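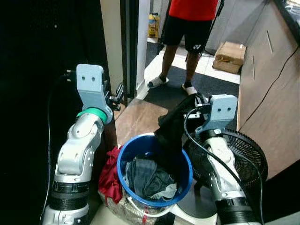

Dark laundry in a blue plastic bucket, with a red cloth over the side and a black garment draped across the rim.

The household bucket has a long record of service in homes without a utility room. It holds the washing before it is done, carries it to the machine or the sink, and brings it back to wherever it is to be dried. In the narrow flats of Clokham, where many kitchens and hallways were laid out before a washing machine was expected in every home, it remains the most common item of laundry equipment after the pegs.

The Whitelaw Housing Trust manages 285 homes in the district and has this year revised its guidance to residents on washing and drying clothes indoors. The new guidance replaces a leaflet which dealt almost entirely with damp. Residents had asked for something more practical, and in particular for advice on sorting and storing clothes where there is little floor to spare.

The Trust's first recommendation concerns colour. Dark clothing should be kept together from the moment it is taken off, and a separate bucket or bag should be set aside for it. Black, navy and slate grey items may generally be washed as one load at 30 degrees. Reds are a different matter. A new red garment should be washed alone until the water runs clear, and it should not be left lying damp against anything paler. Hanging it over the outside of the bucket is an acceptable way of keeping it apart until its turn comes.

The second recommendation concerns weight. A bucket filled to the rim with dry clothes is easily lifted, but the same clothes after a hand wash are a considerable load, and thin wire handles have been known to give way on the stairs. Residents are advised to fill a bucket no more than two-thirds full with wet washing and to make a second journey. Models with a thick rolled rim are more comfortable to grip and keep their shape better over time.

Drying is the subject of the longest section. A heated airer is effective but costly to run, and Vakier, the firm which advised the Trust on ventilation, suggests that residents first try an ordinary electric fan. The fan should stand on the floor at a safe distance from the rack, with a window open by a small amount. In trials in six of the Trust's flats, a rack of mixed cottons was dry in nearly 4 hours by this method - a result which compares well with a still room in December. Fans should never be used where water may drip on them, and flexes should be kept clear of the walkway.

The guidance also addresses carrier bags. Many households stand the bucket on one or keep one beside it for delicate items, and the Trust has no objection, provided that wet clothes are not left sealed inside plastic overnight. Mildew sets in quickly on cotton and is difficult to remove from dark fabric.

Residents of Zirkaton Court, the oldest of the Trust's buildings, will receive the printed version first, together with a card for the inside of a cupboard door. The card lists washing temperatures and the colours which may safely be mixed. Further copies may be collected from the Clokham office, and a large-print edition is in preparation.

Last updated: December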